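Print this page | E-mail this page

Nurkport Shared Workshop
Household Manipulation Build: Progress Report to the Wasilewska Fund

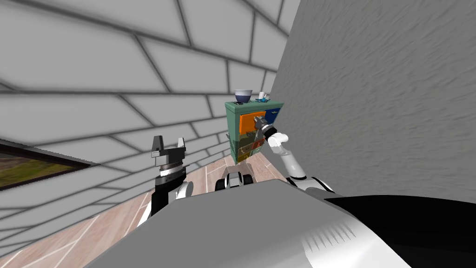 Work in this period went into the drawer-opening task, first in simulation and then on the bench arm. The robot model now has both arms mounted on the mobile base, with parallel grippers, and the simulated room loads with its furniture and collision geometry. The test cabinet has a teal frame and a grid of drawers in different colors. The orange drawer at the upper left of the front is the current target for the right arm, and the left arm is held up with its gripper open so that it does not enter the planner's workspace. A bowl and a cup stand on the cabinet top directly over the contact point, and the scoring script records any movement of either one during a pull.

1. Simulation results

The drawer task was run in batches of 100 with the start position of the base varied between runs. The last batch before this report gave 58 complete openings. A complete opening means that the drawer travels at least two thirds of its rail and the gripper releases without pushing it shut again.

The failures fall into two groups. In the larger group the fingers close beside the handle and slide off the drawer front. In the other, the grasp is good but the base drifts during the pull and the drawer binds on its rail. Drift was traced to the wheel friction value, which had been left at the default from the original base model. The value has been changed and the batch will be repeated.

Joint limits on the right elbow were also wrong in the model file. The simulated arm could bend further than the built arm can. Results from before the correction have been thrown out and are not included in the figure above.

2. Bench arm

The right arm is assembled to the wrist and bolted to the steel table at the back of the shop. Shoulder and elbow joints run under power. The wrist turns by hand only, pending a replacement encoder cable from Skolidholm. The first cable had the connector fitted the wrong way around and was returned.

The elbow joint ran 1,000 cycles without load. Backlash at the end of the run was the same as at the start, within what the dial gauge can show. A loaded run is next. The grease used in the gearbox is thinner than specified and will be changed before that run.

Gripper fingers are being cut from aluminum bar. The first pair was made too wide at the tip to fit behind a recessed handle, and a narrower pair is on the mill now. Rubber facing will be glued on after fit-up.

3. Mobile base

No assembly work was done on the base in this period. The Ollton wheel modules arrived in July, and 2 of them had damaged mounting flanges. Replacements have been requested. The battery tray has been redrawn to clear the rear wheel module and the drawing is in the project folder.

4. Budget

Spending is inside the approved amount for motors, bearings and raw stock. Electronics is over its line by the price of one motor driver, which failed when the emergency stop circuit was first wired. The stop circuit has been rewired with a separate supply and tested. We request permission to move the difference from the travel line, which has not been used.

5. Work planned for next period

- Repeat the simulated drawer batch with corrected wheel friction
- Add the lower drawers to the task
- Loaded cycle test of the elbow
- Fit wrist cable and narrow fingers
- Mount replacement wheel modules, if received

The date for joining the arm to the base depends on the wheel modules. The earlier schedule allowed two weeks for this step and we ask that it be changed to four.

Last updated: Aug 13, 2025

Comments (4)

benchvise_ro
Which grease did you end up with? We had the same trouble with a thin one in a smaller gearbox. It got past the output seal after a few hours under load.

Nurkport Shared Workshop
The replacement is a lithium grease, NLGI grade 2. The seal is dry so far but the joint has only been run unloaded.

tallow
Does the drawer model have any friction on the rail, or does it slide free? Ours opened every time in simulation and then stuck on the real cabinet.

Nurkport Shared Workshop
There is a fixed friction value on each rail. It was measured with a luggage scale on one drawer in the workshop and copied to the rest, so the lower ones are probably off.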